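**Notes for the Jarum session - data collection, the unglamorous half**

(Slide 1, wait for people to sit down.)

Hi everybody. I run collection for Lanz, and I spend most of my day picking up cups. Yes, for a living! I've got 20 minutes, so I'm going to skip the model stuff and talk about where the examples come from.

Quick background, keep this short. We started in August with teleoperation, one person driving one arm, and it was painfully slow. A good day got us 104 usable clips. Then we moved to hand-held grippers - same fingers as on the arm, camera right there on the tool, a person doing the moving. People get the hang of it fast, and you can take the thing to any table you like.

(Slide 4. Let them look at it for a second before talking.)
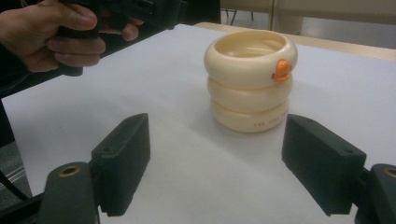
*Slide 4: Ring-shaped cup on white paper, fingers open on either side. Second gripper in hand, upper left.*

So I love this cup. Look at the sides, all those bulges. Where do you grab it? Top ring, middle ring, down in a crease? Ask three people and you get three answers, and I want all three in the set. Same with the little orange tab on the rim. Some folks line up on it without thinking, so we ask them to turn the cup between takes.

Point at the ribbed face on the left finger. Mention that the camera sees both fingers and the cup together, so the model gets the same view the person's tool had.

(If somebody asks about the paper: we tried patterned tablecloths too, that's slide 7.)

Numbers slide. We're at 2061 clips in the Prernus set right now. The rule is 100 per object before we swap it out, and please, keep the fumbles! Tag them, put them in their own folder, but keep them. I threw out a whole afternoon of bad grabs early on and I still kick myself.

Jostance is our labeling tool. Demo it only if we're on time - it takes forever to load on conference wifi.

Last slide is the sign-up sheet. Grippers are on the side table, so come try one during the break, and bring a weird mug if you have one.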